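Flostura releases grip control update for soft-fingered hands

10/5/19

Flostura has released a new version of its grip control software, aimed at robot hands with soft, flexible fingers. The package, called Premum, decides how far a hand should close on an object and when it should stop, using pictures from a camera at the wrist together with the current drawn by the finger motor.

Earlier versions closed the fingers to a fixed width picked from a table. That worked well enough for boxes and tins, but soft fingers bend around what they hold, and the same width could mean a firm hold on one item and a weak one on the next. The new release drops the table. It watches how the fingers change shape as they close and stops when the bend matches what it expects for an object of that size.
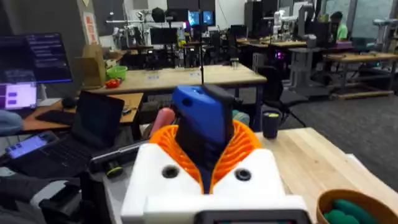
The company says the controller was tuned on 3089 recorded grasps, covering 108 everyday items. Most were small things found on a desk or in a kitchen. Thin items lying flat are still a weak point, and the release notes advise users to keep the old fixed-width mode for those. It can be switched on for single items in the settings file.

Planning has changed too. The arm now works out its path and its final hand angle in one step, where before it did one and then the other. Flostura puts the time for a typical plan at around 30 milliseconds on an ordinary desktop computer. If the camera loses sight of the fingertips, the arm slows down and holds its last safe position until the view comes back.

The update also brings a log viewer, written with the software firm Navaratnam. It lines up camera pictures, motor readings and planner messages on one time bar, so a failed grasp can be stepped through later - something users had been asking for since the first release. Logs can be saved as plain text.

Premum is free for teaching and research. Duretti, which sells the paid licence, will support the previous version until August. Users moving up from it will need to run the camera set-up again, a job that takes 5 minutes per arm.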